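Plonuvow 用户论坛 > 双臂平台 > 故障与安全
主题：右手在桌布边缘不响应张开指令，看门狗没有触发
发表于 2022年4月20日

saavedra_lab
平台是 Cutach 双臂，五指手，控制栈 Para，腕部走外接线缆。任务是整理桌面织物和小件。故障现象如下：
右手下探到布边上方，上层发出张开指令，手部控制器返回 ACK，但四指关节位置不变。指令持续重发，手臂按原轨迹继续下降，直到腕部力阈值触发才停。没有人受伤，桌面也没有损坏，但我认为这属于安全问题：手已经不听指令，手臂却不知道。
日志里 CAN 总线错误计数为零，手部状态字一直是“正常”。指令周期 16 ms，看门狗设定 500 ms，全程没有报警。
补充一点，指尖的蓝色指示环在正常工作和故障时都亮，不能当作判断依据。下探到布边时的腕部相机画面： 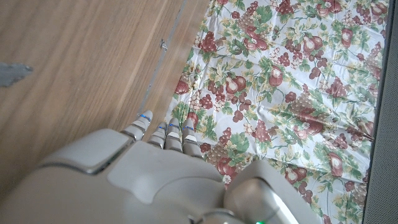 回复 1
fermin_n
ACK 只说明控制器收到了帧，不说明电机执行了。Para 的手部驱动默认把 ACK 当作心跳，所以看门狗一直被喂，不触发是符合设计的。
先看电机母线电压。逻辑供电和电机供电是两路，电机那一路掉了，通信照样正常。

回复 2
bonifacio.arroyo
不同意直接往供电上查。布料场景里我见过多次指尖被线头勾住，手指张不开，电流限幅后关节就停在原地，外面看和“不响应”一模一样。先把电机电流曲线贴出来再说。

回复 3
saavedra_lab
电流曲线：发出张开指令后，四个手指的电流都接近零，没有升到限幅。拇指那一路也是零。

回复 4
fermin_n
那就排除卡滞。卡住的话电流应该先顶上去。五路同时为零，要么没有电，要么使能被撤了。

回复 5
bonifacio.arroyo
电流采样如果在驱动侧，采样芯片掉线也会读零。不过五路一起掉线的概率不大，这一点我收回一半。使能位的状态有没有记录？

回复 6
saavedra_lab
使能位在日志里一直是 1，但那是上位机写下去的值，不是控制器回读的值。Para 没有开放回读，至少我们这个版本没有。

回复 7
catalina_d
我们二月份遇到过同样的问题，原因在腕部到手部的电机供电插头。小臂转到某个角度时线缆被拉紧，插头里有一根针接触不良。静态测量完全正常，动起来才断。
建议做法：
一、手臂断电，检查插头有没有退针。
二、手臂上电，手部只给逻辑电，用万用表监视电机供电线的通断，慢速转小臂。
三、记录断开时的关节角，和故障日志对照。
四、确认线缆在整个工作空间内都有余量。

回复 8
saavedra_lab
按回复 7 的方法做了。插头外观正常，没有退针。第二步里，小臂转到接近故障时的角度，电机供电线出现短暂断开，反向转回后恢复，可以重复。
换了一根备用线，同样的轨迹跑了 373 次，没有再出现。旧线剖开还没做。

回复 9
braulio_a
换线解决的是触发原因，没有解决楼主标题里的问题。线以后还会断，断了以后手臂还是会继续往下走。
看门狗必须监视执行结果。指令位置和反馈位置的偏差超过阈值，并且持续一段时间，就应当停臂。这个逻辑放在上位机几十行就能写完，不用等厂家。

回复 10
bonifacio.arroyo
偏差监视在抓取任务里会大量误报。手指握住物体时，反馈位置本来就到不了指令位置，偏差是常态。阈值放宽到不误报，故障时又检不出来。
应该用偏差和电流联合判断：偏差大、电流也大，是握住或卡滞；偏差大而电流接近零，才是失电或失使能。

回复 11
braulio_a
同意联合判断，但是电流那一路的前提是采样可信，你自己在回复 5 里说过它可能读零。握持时采样掉线，你的逻辑会停臂，这个方向是偏安全的，可以接受。另外张开指令单独处理：空手张开时偏差不应该长期存在，阈值可以收得很紧。

回复 12
marisol.f
停臂之后怎么处理，也要定下来。失电的手不一定会松开，看减速比和有没有弹簧回位。我们这边的型号断电后保持原位，手里有东西就一直夹着。如果停臂后操作员伸手去取，而接触不良又恰好恢复，手指会按最后一条指令动作。
我的要求是：检测到失电后，上位机先清指令缓存，撤使能，人工确认后才允许重新使能。急停按下之前，手不进工作区。

回复 13
fermin_n
补充 12 楼：Para 的急停只切手臂，不切手部电机供电，除非把手部电源也串进安全继电器。出厂接线没有串。

回复 14
catalina_d
这一条和版本有关。我们那台的手部电源是串进去的，接线图在随机文件里。建议各自实测，不要照帖子里的说法接。

回复 15
saavedra_lab
实测结果：我们这台按下急停后手部电机供电仍然在。已经停用，等安全继电器改完再上电。
联合判断的程序已经写好，离线回放故障日志，能够检出。回放 2000 多条正常抓取记录，误报有几条，都发生在指令切换的瞬间，加延时后消失。
走线也准备重做。改线之前双手在桌面上的状态如下，左手持手套，右手张开，腕部线缆的走向能看清楚：
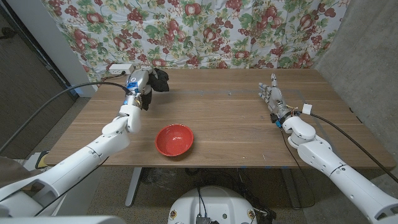 回复 16
bonifacio.arroyo
右侧那根线从腕部搭过手臂再往外走，腕前还垂着一根细线，这样走我不赞成。建议沿小臂固定，在腕部留一个弯，固定点放在转动轴附近。左边那根弧线甩得也很大，容易扫到桌上的东西。

回复 17
braulio_a
弧线大不一定是坏事，余量足，插头不受力。扫到东西是任务布置的问题，接触不良是安全问题，两者取舍我宁愿留余量。

回复 18
bonifacio.arroyo
固定好以后一样可以有余量，这里没有取舍。

回复 19
marisol.f
走线方案请另开一帖，本帖只留故障和安全部分。楼主改完继电器后，请把急停时手部供电的实测结果补在这里，按下和复位各测一次。

回复 20
saavedra_lab
可以。复位那次会带着未清的指令缓存测一遍，再清空测一遍，手里不放东西。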